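Search this site
Search: All Courses | Enter keyword

TEX 214: Care and Finishing of Household Textiles
Handout 5: Pigment and Reactive Prints on Bed Linens
Instructor: Naima Chraibi
Revised Oct 17, 2022

1. Scope

This handout covers printed goods sold for bedroom use: sheets, bedspreads, shams, and quilt covers. Woven patterns such as jacquard and dobby were treated in Handout 4 and are not repeated. Read the section on crocking before lab; the rub test will not be explained again at the bench.

2. Two ways of putting color on cloth

A pigment print holds color on the surface with a binder. The pigment has no attraction to the fiber. The binder is a thin polymer film, cured with heat, and the print lasts as long as the film does. Pigment prints work on nearly any fiber, including blends, and need little or no washing after curing.

A reactive print uses dye that bonds chemically with cellulose. It is limited mostly to cotton, linen, and rayon. The cloth is printed, steamed, and washed several times to remove dye that did not bond. Poor washing at this stage is the usual cause of bleeding in the first home launderings.

Hand feel is a first clue but a weak one. A heavy pigment print is stiffer in the printed areas than in the ground. Modern soft binders reduce this difference, and a softener finish can hide it completely.

3. Crocking

Crocking is the transfer of color by rubbing. It is tested dry and wet, and the two results are reported separately. A white test square is rubbed over the specimen under a fixed load, then graded against a gray scale from 5 (no transfer) to 1 (heavy transfer). Half grades are allowed.

Dark shades crock more than pale ones in either system. On a floral, test the darkest flower and the ground as separate specimens. Students in past terms have averaged the two — do not do this. Report the lower grade and name the color it came from.

4. Repeat and registration

The repeat is the distance after which the pattern starts again, measured along the length of the cloth. In rotary screen printing it is fixed by the circumference of the screen. Each color has its own screen, so a print with 8 colors takes 8 screens and each must line up with the others. An error shows as a thin unprinted line on one side of a petal and an overlap on the other.

Small-scale florals hide registration errors better than large ones. A pale ground also helps, as a light gap between leaf and flower is hard to see against it.

Example of a multicolor floral on a pale pink ground, with the flowers and leaves in pink, green, yellow, and blue:

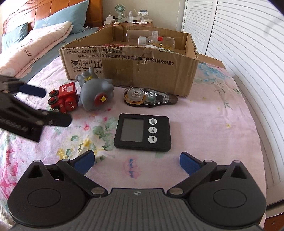
5. Lab assignment

a. Obtain one swatch from the Plavau set and one from the Skaltemar set. Record the swatch numbers.
b. Measure the repeat in both directions. Swatch 74 is too short for a full repeat; write "partial" on the sheet.
c. Run dry and wet crocking on each swatch.
d. State whether each print is pigment or reactive, and give the evidence.

Reports are limited to two pages. Attach the test squares with tape along one edge only, so that both faces can be read.

Reading: Sotiropoulos, course reader, chapter on printed cellulosics. Grallcombe swatch book, March supplement, on reserve.

Related items
Handout 3: Fiber Content and Label Terms
Handout 4: Jacquard and Dobby Weaves
Handout 6: Shrinkage and Skew
Crocking Data Sheet (blank)
Lab Bench Sign-Up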